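The Teal One

A short story

I took the job at Hunard because it was warm, it was a bus ride from my flat and the advert said "no experience of machines required". I'd just come off two winters in a garden centre, so warm counted for a lot. What I do all day (I've had to explain this to my mum more than once, and she still tells people I work in computers) is steer a robot arm round a table so that a learning system called Marinho can watch and get the hang of it. Pick up the pen. Move the stapler. Turn the teal thing round. Then I press a button, the go is saved, and I do another one.

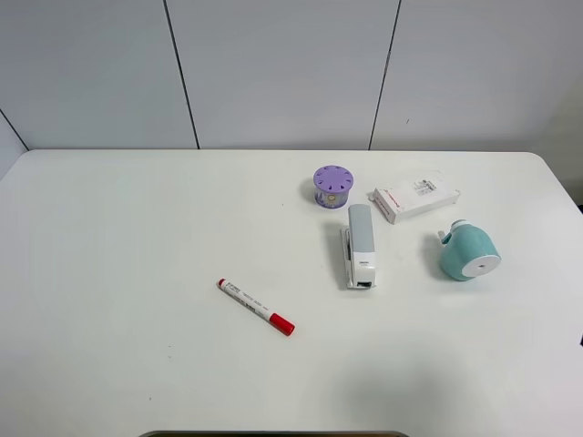 Page last changed: September

On a good day I can save 119 goes before my shoulders start complaining. My best ever is more than that but I was showing off, and half of them got thrown out by the checkers at Dinska, who look at everything we send and are never, ever pleased. They send back a sheet with a word beside each rejected go. "Hesitant" is the usual one. I got "sulky" once and I've been thinking about it since, on and off, mostly in the shower.

The objects live in a tray by the door. There's a card that says which ones go out, and after that it's up to you where you put them, so long as you don't put them in the same place twice. You'd be amazed how hard that is! I thought I was being wonderfully random in my first week and then someone from upstairs laid all my layouts over one another on a screen, and there I was, as regular as wallpaper. I put pens down slanting. Always slanting, always near the front. I do it at home too, now that I've been told.

So on the Wednesday I'm talking about, I'd decided to be unpredictable. I moved the teal thing. I moved it again. I had a biscuit and moved it a third time, and Marinho, who was having a turn at driving by then, went and waited over the spot where it had been on Monday.

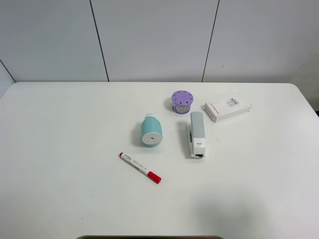
I should say what I felt, because that's the bit I left out when I told my sister. I felt sorry for it. I know how that sounds. But I'd given it all those mornings of me, and it had taken in the lot, the good goes and the sulky ones, and now it was hanging there over a bit of white table like a person who's walked into a room and forgotten why. The teal thing was on its side, with its flat white circle facing my way, and the purple-lidded pot stood behind it looking smug, if a pot can. I said "left a bit, love", out loud. Marinho has no ears. I want to be clear that I knew that.

It stayed where it was for 16 seconds (I had the clock in front of me) and then it went left a bit.

I didn't write that down. There's a box on the form for remarks and I sat with the pen over it for ages, and in the end I put "fine" and went to lunch. I had the soup. The Flevano lot were in, the ones who test the motors, and they were arguing over whether a hoover counts as a robot, and I nearly told them. I had my mouth open and everything. Then one of them asked if I was finishing my roll.

After lunch I tried it again, of course I did. I stood the teal thing up, nice and square, and let Marinho come in close with the fingers open.
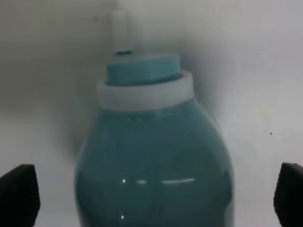 "Go on, then," I said. Nothing. "Left a bit." Nothing. I tried it posh, I tried it in my nan's voice, I tried asking it nicely and I tried going out and coming back in. It took almost 20 tries before I gave up and felt silly, and by then the light in the corridor had switched itself off because no one had walked past.

Then I took the controls back and did the go myself, the way I'd do any of them. Except I did it slowly, and I talked the whole way through. Down a bit. There we are. Mind the sides. Gently now. I pressed the button and it saved, and I did the next one the same, and the one after that.

The sheet from Dinska came back the following week. I'd sent 19 from that afternoon and they'd kept every one. They'd still put a word at the bottom, though, on its own, where the rejections usually go. It said "patient".

I've got it on the fridge. My mum thinks it's a doctor's note.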